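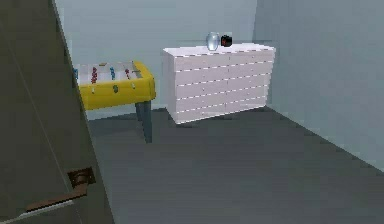
What is the difference between the Addale hand balm and an ordinary hand cream?

The balm contains no water. It is a blend of oils, shea butter and beeswax, so it needs no water-phase preservative, it takes longer to sink in than a cream, and a small amount covers both hands.

Most of what I would tell a friend about this product follows from that answer, but the details matter if you are going to spend money on it, so the rest of the review goes through them.

Addale is a small organic skin care maker run by Glykeria Dimitriou. She sells at a Sunday market and through her own order page, and as far as I know you will not find the balm on a store shelf. I bought mine at full price. I have no arrangement with her and did not ask for a sample. The tin came from batch 1373, and the net weight on the label is 238 grams, a large size for a hand product. A travel tin also exists. I did not buy it.

Ingredients

The label lists sunflower oil, shea butter, beeswax, jojoba oil, calendula extract in olive oil, and vitamin E. The plant oils and the shea are marked as certified organic. The beeswax is not marked, and when I wrote to ask, the reply was that it comes from a beekeeper who doesn't hold a certificate and that she would sooner leave the mark off than look for a different supplier. I have no problem with this. If you only buy products where every line is certified, you will need to look elsewhere.

There is no added fragrance and no essential oil. The smell is beeswax and a faint nuttiness from the shea. It fades within a few minutes of application.

Vitamin E is sometimes described on blogs as a preservative. It isn't one. It slows the rate at which the oils go rancid and does nothing against mold or bacteria. In a product without water this is normally acceptable, provided you keep water out of the tin. Dry your hands before you dip into it. The label does say this, in very small type on the underside, where I suspect few buyers will look.

Texture and use

At normal room temperature the balm is firm. You can't scoop it the way you would a cream. Drag the pad of a finger across the surface until it softens, then work it between the palms before spreading it over the backs of the hands. A pea-sized amount is too much. Half of that is right for me, and I have large hands.

I tested it over one winter and into spring, with four hand washings or so in a working day plus dishes in the evening. I used it at three points in the day at first: after breakfast, after lunch, and before bed. The midday application was a mistake. The film stays noticeable for twenty minutes or longer, and anything you touch during that time gets a share of it. Paper shows it immediately. I dropped the midday use in the second week and kept the other two.

Cracked skin over the knuckles was my reason for buying it. The cracks closed during the second week and did not reopen while I kept up the night application. I stopped for nine days to see what would happen, and the roughness came back, though the cracks did not. This is one pair of hands in one house, so treat it as such.

My sister-in-law Bhavana Kurian used the same tin for part of that time (with a clean wooden spatula, at my request) and liked it less. She has oily skin and found that the balm sat on top without doing much. She has gone back to the Mangubat lotion, a thin water-based product that I find too light. For normal or oily hands I think hers is the better choice.

Graininess

My main complaint. Shea butter contains several fats that set at different temperatures. If a balm softens in the heat and then cools slowly, some of those fats form small hard grains. They are harmless and melt on the skin, but they feel like sand and people reasonably assume the product has spoiled.

The tin arrived smooth. In April I left it in a parked car for an afternoon and it was grainy by the next morning. The fix is simple enough:

Set the open tin in a shallow pan of hot water, off the burner, with the water well below the rim.
Wait until the contents are fully clear, with no cloudy patches.
Stir with something dry.
Put the lid on loosely and move it straight to the refrigerator until set.

Partial melting makes it worse. I tried that first. After a full melt and a fast chill the texture was as good as new, apart from a slight dip in the center of the surface.

A higher share of beeswax would reduce the problem and make the balm stiffer. I would accept that in July and dislike it in January. A separate summer formula might be worth the trouble, and I have suggested it to her.

Packaging

The tin is plain metal with a screw lid and a paper label. The thread is shallow. If the lid goes on crooked it will feel closed when it isn't, and balm that has softened will find the gap. I would not put this tin in a bag without a second container around it. The label paper picked up oil along the lower edge within a month, and the batch number is now hard to read. A coated label would solve it.

The lid carries no seal or liner. The order page says the tins are filled and closed the same day.

Compared with the Ovside balm

Ovside makes the other waterless balm I have used for any length of time. It is softer, spreads more easily from a cold tin, and smells strongly of lavender. It has coconut oil high on the list, which I find drying over a few weeks, though many people don't. It has never gone grainy on me, and the lid is better. On cracked skin the Addale product worked faster. Ovside costs a little less by weight, but I used it up more quickly, and I doubt the difference over a year is worth thinking about.

Who should buy it

People with dry or cracked hands who can leave a product alone overnight. Gardeners, and anyone who washes their hands all day. Get the travel tin first if you haven't used a beeswax balm before, as the feel isn't to everyone's taste and 238 grams takes a long time to finish.

I have used slightly over half of mine. I will order again in the fall, when parcels spend less time in hot trucks.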